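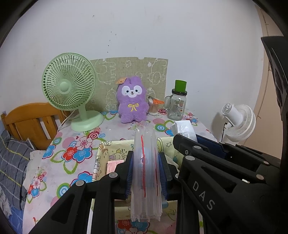
A bundle of zip bags held between the two finger pads, above a lined box.

News > Tech > Robots

Last updated 8/4/19

Zip bags are my new favorite way to break a robot program, and this week I got to talk to the people at Saddale who feel the same! They've put out a new version of Ene, their grasp planning software, and the big change is in how it deals with thin, crinkly, see-through stuff.

The old planner looked for one clean outline and closed on it. Fine for a mug (I've used it on plenty of mugs), pretty hopeless for a stack of clear plastic, where the edges come and go with the light. Divina Catacutan wrote most of the new perception code, and she told me it now keeps several guesses about where the bundle ends and lets the fingers settle the argument as they close. I love that.

They trained it on almost 2,000 grasps recorded by hand in ordinary rooms, with all the usual stuff left on the table. In the Tustmont trials it tried 26 household items, and the only two it kept dropping were a wet sponge and a silk scarf. Rogelio Javier, who runs the control side, says the scarf is a squeeze-force problem and he's still poking at it.

The update is free if you already have Ene running, and the Dilcombe user group is getting a walk-through next. I'm told the scarf fix should be in by January. I've already got a drawer full of bags waiting, so I'll be trying mine tonight!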